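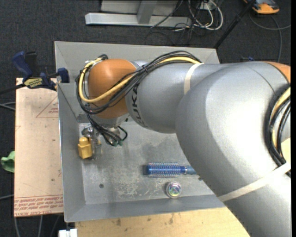 Courses > Hospitality and Food Studies > Student Projects > Reports

Do Longer Menu Descriptions Sell More Lunch?

Soon-im Nam and Soo-ah Moon
Filed under: Restaurants, Menus, Term Projects

We picked this question after a guest talk from Starkix, a menu design firm, where we were told that a dish with a good description "sells itself." There was a slide with a steep line going up. There were no numbers on either side of the slide, and when Soon-im asked what the line measured we got a story about a pie. So we went looking for a restaurant that would let us try it.

Ruker, a lunch place near the train station in Lustutholm, agreed. The owner let us rewrite three dishes on the printed menu: the lentil soup, the roast chicken plate and the mushroom sandwich. Prices stayed the same, and so did the recipes. For two weeks the menu ran with its old wording ("Lentil soup, bread"). For the next two weeks in November it ran with ours ("Slow-cooked lentils with cumin and lemon, served with thick-cut toasted sourdough"). Everything in our wording was true. We checked with the kitchen, and had to take out "local" because the chicken isn't.

Over the four weeks we collected 3,228 lunch tickets. The soup went up under the new wording. The chicken plate went up a little in the first week and then dropped back to where it had been. The mushroom sandwich went down, and we don't have a good explanation for that. One of the servers thinks people read the word "thyme" and moved on.

The soup result looks like a win for the long description, and an earlier draft of this report said so. We no longer think it can be claimed. The weather turned cold in the same week the menu changed. Bratu, two doors down, didn't change a word of its menu, and its manager told us soup was up there too. She wouldn't share her tickets, so all we have is her word, but it was enough for us to take the claim out.

We also put comment cards on the tables. People filled in 246 of them. Only 104 said anything at all about a dish, and most of those were about portion size or whether the fries were crisp. A handful used words from our descriptions. Soo-ah counts this as weak evidence that the menu was being read. Soon-im thinks it shows that people with a card and a menu in front of them will copy from the menu.

There are problems with the design that we would fix with more time:

- All three dishes changed at once. If they compete with each other, we can't see it.
- Regulars order without opening the menu. The servers say this is most of the Saturday crowd – we had no way to mark those tickets.
- The specials board kept changing, and the board is the first thing you see at the door.
- One server read the new descriptions out loud to tables and the others didn't.

The owner kept our soup wording and went back to the old text for the other two. He said he liked how it sounded, and that is a perfectly fair reason to choose a menu. It still isn't evidence. We sent Starkix a short note asking where the line on the slide came from and got back a brochure.

Our ticket tally sheet and a blank comment card are in the course folder. Anyone repeating this should start with one dish, in a month when the weather stays put, and get a second restaurant to share its sales before printing anything.

Related projects
Why Is the Lunch Line Always at the Wrong Door?
Tipping Prompts on Card Readers: A Small Survey
What "Fresh" Means on Sandwich Shop Menus
Cooking for 2,000: Notes from the Lustutholm Harvest Supper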